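소비자 전자기기 이해 5주차 강의 노트
무선 이어폰과 휴대용 스피커: 사양표 읽기

2023년 5월
담당: Yevhen Shevchuk

지난주에 다룬 블루투스 프로파일은 다시 설명하지 않는다. 코덱과 프로파일의 차이가 헷갈리는 사람은 4주차 노트 3절을 먼저 읽고 올 것.

1. 배터리 용량과 재생 시간

사양표에는 보통 이어폰 본체의 용량과 케이스의 용량이 따로 적혀 있다. 두 값을 더해서 총 재생 시간을 계산하면 실제보다 길게 나온다. 케이스에서 본체로 전력을 옮기는 과정에 손실이 있고, 케이스 회로도 대기 전력을 쓴다.

수업에서 쓰는 Huvetti 케이스는 900mAh로 표기되어 있다. 제조사가 적은 재생 시간은 음량 50%, 소음 제거를 끈 상태의 값이다. 소음 제거를 켜고 통화를 섞어 쓰면 시간이 줄어든다. 사양표 아래 작은 글씨로 적힌 측정 조건을 반드시 함께 옮겨 적는다.

2. 지연 시간

영상을 볼 때 입 모양과 소리가 어긋나는 정도를 말한다. 200ms가 되면 대부분의 사람이 어긋남을 알아차린다. 동영상 앱은 화면을 늦춰서 소리에 맞추는 경우가 많다. 게임은 그렇게 할 수 없으므로 같은 이어폰이라도 게임에서만 불편하다는 후기가 나온다.

저지연 모드가 있는 제품은 다음을 확인한다.
- 송신 기기도 같은 방식을 지원하는가
- 모드를 켰을 때 연결 거리가 짧아지는가
- 전원을 껐다 켜면 설정이 유지되는가

3. 방수 등급

IPX 뒤의 숫자는 물에 대한 시험 등급이다. 가운데 X는 먼지 시험 결과가 표기되지 않았다는 뜻이며 0점이라는 뜻은 아니다. IPX4는 사방에서 튀는 물, IPX7은 일정 깊이에 잠깐 잠기는 조건이다. 높은 등급이 낮은 등급을 항상 포함하지는 않는다. 특히 IPX7만 받은 제품이 물줄기 시험(IPX5, IPX6)까지 통과했다고 볼 수는 없다. 바닷물이나 비눗물은 이 시험의 대상이 아니다.

이어폰은 방수인데 케이스는 아닌 제품이 흔하다. 2월 과제에서 이 부분을 빠뜨린 조가 많았다.

4. 출력과 음량

휴대용 스피커의 와트 수는 음량과 바로 연결되지 않는다. 유닛의 감도, 통의 크기, 측정 방식이 모두 영향을 준다. 정격 출력과 최대 출력을 한 표에 섞어 쓰지 않는다. Plukent 스피커의 사양표에는 최대 출력만 나오므로 비교표의 정격 칸에는 "표기 없음"이라고 쓴다.

5. 사용자 후기 자료

Brornatholm 자료실에 올린 파일에는 후기 2,859건이 들어 있다. 열은 모두 11개이고, 첫 번째 열은 제품 코드다. 별점만 있고 본문이 없는 행은 분석에서 제외한다. 같은 문장이 여러 제품에 반복되는 경우에는 지우지 말고 비고 열에 표시해 둔다. 후기에 나오는 "연결이 끊긴다"는 말은 원인이 여러 가지다. 한쪽만 끊기는지, 양쪽이 같이 끊기는지 구분해서 분류할 것.

6. 수리와 분해

이어폰 본체는 접착 조립이 많아 배터리 교체가 어렵다. 스피커는 나사로 고정된 제품이 비교적 많고, 나사가 고무 발이나 그릴 밑에 숨어 있기도 하다. 분해 전에 전원을 끄고 충전선을 뺀다. 나사는 뺀 위치대로 종이에 붙여 두고, 머리 모양과 크기가 맞는 드라이버를 쓴다. 배터리가 부풀어 있으면 작업을 멈추고 담당자에게 알린다.
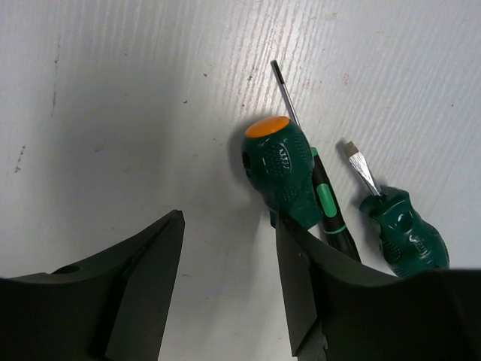
7. 과제

Nazarenko 교재 6장을 읽고, 무선 이어폰 두 제품의 비교표를 만든다. 가격대가 비슷한 제품을 고른다. 표에는 배터리, 측정 조건, 지원 코덱, 본체 방수 등급, 케이스 방수 등급을 넣는다. 출처 주소와 확인한 날짜도 적는다.

표 아래에는 두 제품 중 하나를 권할 사용자를 정하고 이유를 한 문단으로 쓴다. 제조사 홍보 문구를 그대로 옮긴 부분은 채점하지 않는다. 제출은 다음 수업 시작 전까지이고 조별로 한 부만 낸다.

다음 주 주제: 충전 규격과 케이블 표기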